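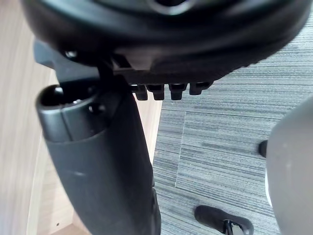

Part-time Bookings and Front Office Assistant, Nuston Community Music School

Posted in October by Glenys Goodwin

14 shares | 3 comments

Nuston Community Music School is looking for a part-time assistant to work in the front office. The job is 32 hours a week during term and fewer in the summer, when most of our classes stop. It is a paid position with a fixed schedule, and we would like someone to start before the winter term enrollment opens.

The school teaches piano, strings, voice, brass and hand drumming to children and adults. Lessons are held in the old Kereama building on the north side of town, with a beginners' strings class at Drorklow Elementary after school. Most students come once a week for a half-hour lesson. We also rent out instruments and run two concerts a year.

What the job involves

You will answer the phone and the office email, take bookings for lessons, and keep the room schedule up to date. When a teacher is out sick you will call families to let them know and find another time. You will take payments, send out reminders for late accounts, and check rental instruments in and out. Before each concert there is extra work with programs, seating and the order of players.

A good part of the day is spent at the desk, but you will also be up and down the stairs with music stands and keyboards. The building has no elevator at present. If that would be a problem, please say so when you apply and we will talk about how the work could be divided. Seren Lougher, our office manager, shares the desk in the afternoons.

Bookings are kept in a program called Trundeo. You don't need to have used it before. Seren will train you during your first two weeks, and there is a written guide for the things that only come up once a term, such as moving a whole class to a new room.

Hours

The office is open from noon to 7 p.m. on weekdays, and the last hour is the busiest. You would work most of those afternoons, with one shorter day to be agreed on. Concert evenings are extra and are paid at the same hourly rate. We close for the school holidays in December and again for a week in spring.

Who we are looking for

You should be comfortable on the phone and able to write a clear, polite email. You need to be accurate with money and dates. At least one year of office, store or reception work is required. Reading music is useful when you are sorting parts for the orchestra, but you can do the job without it. A second language would help, particularly Spanish.

Parents sometimes arrive upset about a missed lesson or a bill – we need someone who can listen, look up what happened and give a straight answer. Everyone who works in the building has a background check, paid for by the school.

Pay and benefits

Pay is hourly and depends on experience. We will tell you the range when we call to set up an interview. You get paid sick time, a free parking space behind the building, and one free lesson a week on any instrument we teach, if the teacher has an opening. Jarrah Cosgrove, who had this job for nearly 5 years, took up the cello that way and is now leaving to study full time.

How to apply

Send a resume and a short letter to the school office, by email or on paper. Tell us what work you have done and which afternoons you are free. Please give the names of two people we can contact, at least one of whom has supervised you. We will not call them until after the interview.

Interviews will be held at the school with Seren and Ewan Tomoana, who heads the strings department. They take 30 to 40 minutes and include a short task on the computer. Everyone who applies will get a reply.

Questions about the job can go to Glenys Goodwin at the front office, any weekday after noon.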